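# Kundstead Car Club - Monthly Meeting, Sunday, April 12, 2020

Yoon-hee Wi opened the call and thanked everyone for dialing in, including those of us who needed two tries to find the mute button. 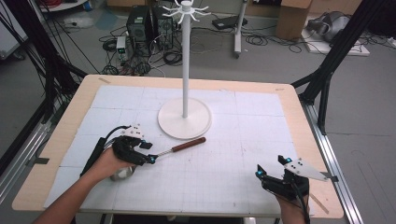

The March minutes were read and approved with one small fix - the spelling of Maeng Tire.

**Spring swap meet.** Put off until the lot at Prekard opens again. Yi-an Kang has kindly offered to call all the sellers who paid the $50 deposit and ask whether they'd like it back or held over.

**Parked cars.** A good long chat about batteries, with plenty of friendly disagreement. Most of us are driving around 3 miles a week now, and Yi-an would much prefer a trickle charger to idling in the driveway.

**Club wagon.** The Ular still needs rear brake pads. Agreed to buy them now and fit them once the garage is open.

Next call in May, same number. Yoon-hee will send out a reminder.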